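Section 4. Cleaning and Storage of Play Kitchen Items

4.1 Scope

This section applies to all soft and hard play food, toy dishes and role-play accessories held in the Mabuza play kitchen set. It is intended for staff of child care centers, preschools and lending libraries. Instructions for the kitchen cabinet, shelves and casters are given in Section 3. Replacement parts are covered in Section 6.

Centers that have combined the set with items from other makers should follow the care label sewn into each item. Where the label and this section differ, the label applies.

4.2 Before you begin

Clear a flat, washable surface near a sink. Sort the items into two groups:

Group A: felt, plush and other fabric items.
Group B: hard items without fabric, batteries or glued paper parts.

Set aside any item that does not fit either group and refer to 4.6.

CAUTION: Do not place Group A and Group B items in the same wash basin. Dye from some felts may mark light-colored plates and cups.

4.3 Group A: fabric items

1. Shake each item outdoors or over a waste bin. Remove surface lint with a soft clothes brush, working in one direction.
2. Check all seams and patches. An item with an open seam must be repaired or withdrawn before it is cleaned.
3. Mix 2 capfuls of Bromex Mild fabric cleaner into a basin of cool water.
4. Dampen a white cloth in the solution and wring it out well. Dab the soiled area. Do not rub.
5. Go over the same area with a second cloth dampened in plain water.
6. Press the item between dry towels and reshape it by hand.
7. Stand or lay the item on a rack, out of direct sun, until it is dry throughout. Thick items may need to be left overnight. 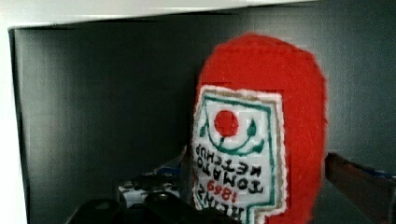
Figure 4-1. Felt ketchup bottle with sewn-on label patch (Group A).

NOTE: Embroidered edges hold water longer than plain felt. Feel along the stitching before returning the item to use.

CAUTION: Never soak felt items or place them in a tumble dryer. Felt may shrink, and the filling may form lumps that cannot be corrected.

4.4 Group B: hard items

1. Wipe off loose dirt with a damp cloth.
2. Wash in warm water with dish soap. The water must not be hotter than is comfortable for the hands.
3. Use a soft brush on rims, stems and textured surfaces.
4. Rinse under running water.
5. Disinfect if required by your center's health policy. Follow the dilution and contact time printed on the product container, and rinse again where the product calls for it.
6. Dry with a clean towel and leave uncovered for at least 50 minutes before storage.

Hollow pieces should be squeezed gently and held with any opening facing down. Withdraw a hollow piece if the water that comes out is cloudy or has an odor.

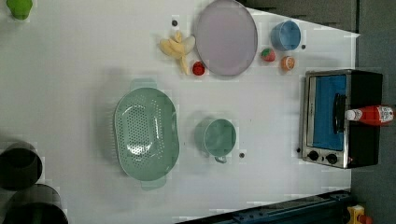 Figure 4-2. Toy food and kitchen items set out on a white tabletop.

4.5 Inspection

Inspect the full set once a week, and after any outbreak of illness in the group. Withdraw an item from use if any of the following is found:

- a crack, sharp edge or flaking surface
- a loose button, eye, stem or patch
- exposed filling
- an odor that remains after cleaning

Record withdrawn items on Form M-4. The form must be signed by the room leader and kept with the set. Withdrawn items may not be given away or placed in another room.

WARNING: Small parts that come loose are a choking hazard. Remove the item at once and search the play area for missing pieces before children return.

4.6 Items that cannot be washed

Items with sound modules, magnets or glued paper labels may be wiped on the outside only. Remove batteries first where the compartment can be opened. If such an item has been in a child's mouth and cannot be cleaned properly, discard it.

4.7 Storage

1. Confirm that every item is fully dry.
2. Place Group A items in the Rumon mesh bags supplied. Close the drawstring and tuck the cord inside.
3. Stack plates flat in the lower bin. Do not put heavy items on top of hollow pieces.
4. Store in a dry room, away from heaters.

For summer closing in July, leave bin lids open a finger's width and add a fresh moisture packet to each bin. Keep the packets out of reach of children, and discard them before the set is used again.

4.8 Questions about this section

Questions on cleaning products should be sent in writing to Crescencio Urquijo, Product Care, at the Vumville office. Requests for Form M-4 and extra mesh bags are handled by Barry Pearce, Center Supplies. Please include the set number printed inside the cabinet door.

Section 4 last revised 22 October 2023.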